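Carnunholm open day: can the machines put the shopping away yet?

I went to the August open day at Carnunholm with one question in mind, and it was the one most of the other visitors seemed to be asking too. We have dishwashers and robot vacuums. When do we get something that clears the table?

The site is shared by a handful of small firms. Asero had the largest room and worked on shop shelving. Their machine faces up stock, meaning it pulls packets and bottles to the front of the shelf so the aisle looks full. The engineer on duty put its success rate on bottles at nearly 40 an hour, which a Saturday lad in any supermarket would beat before his first tea break. It ran through the night without supervision, though, and that was the part the retailers in the group wanted to hear about.

Lestow was next door with laundry. They had got as far as towels. Shirts were "under way", and I didn't see one folded.

The last stop, and the one I stayed longest at, was Mutiso, where Hamisi Mrema looks after kitchen and table work. He was frank about how slow it is. His team has logged 1,000 attempts at picking up ordinary containers and setting them down somewhere else, and he said the failures had taught them more than the rest. Tall things tip. Shiny things confuse the depth reading. A person does all of it while talking on the phone.
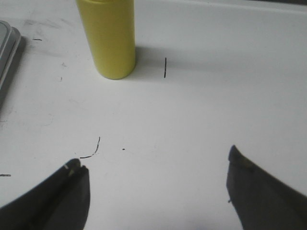 Clearing a table is mostly a matter of picking things up without knocking them over, and Mrema thinks that part is close. Getting the fingers either side of something like the yellow container, standing upright on a plain white top, is the easy end of the job. Put the same thing in a full cupboard behind a bag of flour and he wouldn't promise anything. He gave it 4 years for a canteen and wouldn't give a figure for a home.

Tours ran until late afternoon and were free. Parking was tight by 2 – go in the morning if they hold it again.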